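Open rail or wardrobe for coats in a small bedroom?
Storage and Furniture > Bedrooms

tansy_lane
We moved in October and the bedroom has no built-in storage at all. I've been using a black metal rail with a shelf near the bottom and hooks at the top corners, and it has done the job so far. My other half wants a proper wardrobe. The one he likes is the Jerstead, two doors, 799 delivered and assembled. That seems a lot for what is mostly coats, as everything else goes in the drawers.
Has anyone lived with an open rail for a few years? Does it get on your nerves?

pottersbar64
Had one for years in a rented flat. Fine for coats, bad for shirts. The dust settles on the shoulders and you end up washing things you haven't worn.

mrs_oddsocks
Get the wardrobe. An open rail always looks like a jumble sale after a month, whatever you do with it.

greywether
Disagree with that. It looks like a jumble sale if you put everything you own on it. Mine has coats only and it looks fine.

tansy_lane
Mine is coats and jackets only at the moment. There's a navy jacket, the denim one, a black coat and my long grey plaid overcoat. The overcoat is the awkward one as it comes nearly down to the shelf, so I can't put much underneath at that end.

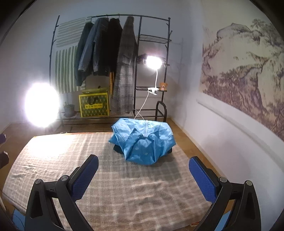 The light blue zip-up with the dots is what I can't find a home for. It's too bulky for the drawer and I don't like hanging it, so it gets folded and moved about. Bed to chair, chair to bed. I suppose a wardrobe would have a shelf for that sort of thing.

pottersbar64
Put it on the bottom shelf of the rail, at the end away from the long coat. That's what it's for.

mrs_oddsocks
And then it's on show, next to the floor, collecting fluff. A wardrobe has a door you can shut on it.

dunnock
What's the ceiling height? We looked at the Jerstead and it wouldn't go up in our back bedroom. They build it lying down and you need the clearance to tip it upright. Worth asking before you pay a deposit. We got the Grunden in the end, which goes up in sections. The doors needed adjusting twice but it's been all right.

tansy_lane
I hadn't thought of that. I'll measure tonight. It's a low ceiling, and it slopes on the window side.

greywether
If it slopes I'd keep the rail and spend the money on something else. I bought a Kofler box with a lid for jumpers, 15 quid, and it slides under the bed. That would take your zip-up with room to spare.

mrs_oddsocks
Under the bed is where jumpers go to be forgotten.

greywether
Works for me. I've got 2 of them, one for winter and one for summer.

hob_and_kettle
One thing on rails - check the joints every so often. Mine was a Hadinell and the top bar worked loose with heavy coats on it. Quick turn with an Allen key and it was solid again. I'd also put the heaviest coat near an upright and keep the light ones in the middle.

tansy_lane
The heavy one is already at the end, more by luck than anything. I'll check the joints.
Measured up. The ceiling is too low for the Jerstead at the only wall it would fit against, so that's out. He's now looking at the Grunden. Dunnock, does yours have a full-length hanging side or is there a shelf in the way?

dunnock
Full length on the left. The shelves on the right lift out if you want more hanging. I'll measure the drop when I get home, should be after six.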